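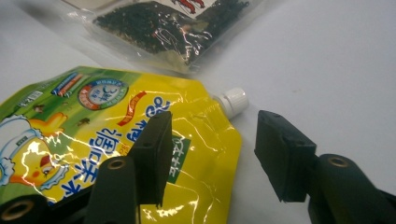

Figure 1. Stand-up spout pouch with a white screw cap, lying on its side.

3.2 Residue left in flexible packs

How much food stays behind when a household decides that a pack is empty? We found this a surprisingly rich question. Jars and bottles have been studied for decades, but flexible packs are squeezed, rolled, folded and sometimes cut open, and each habit leaves its own pattern of waste. The kitchen diaries from Prumel and Wullemeck gave us a wonderful look at those habits - far more varied than our pilot interviews had led us to expect.

Each of the 29 households kept a diary for 6 weeks and put every finished pack in a sealed bag on the day it was thrown out. Bags were collected in the evening and stored cold until weighing. We weighed each pack as received, cut it along the side seams, washed and dried it, and weighed it again. The difference between the two weights is reported as residue. Packs with torn seams or missing caps were left out of the analysis, as were packs that had been rinsed by the household.

Thickness of the food mattered most. Thin fruit purees drained well in nearly every home, while nut pastes and thick dressings clung to the inner film and collected in the bottom fold. Pack shape came second. In pouches with a corner spout, food tended to gather in the corner opposite the opening, and diary notes show that many people stopped squeezing once the flow became uneven. Several households stored these pouches cap down in the refrigerator door, and their packs were among the cleanest we weighed.

The most exciting result concerns rolling. In Wullemeck, where one diary page asked people to roll the pack from the bottom before the last serving, residue fell for all but the thickest foods. The step took less than 15 seconds by the households' own estimates, and many kept doing it after the page was no longer in use. We did not see the same change in Prumel, where the page only reminded people to check that the pack was empty.

Two limits should be kept in mind. Households knew that their packs would be weighed, and this may have made them more careful than usual. Our diaries also ended in July, so they say little about cold kitchens, where fats stiffen and thick foods flow slowly. The winter round in Lisness, described in Section 5, was planned with that gap in mind.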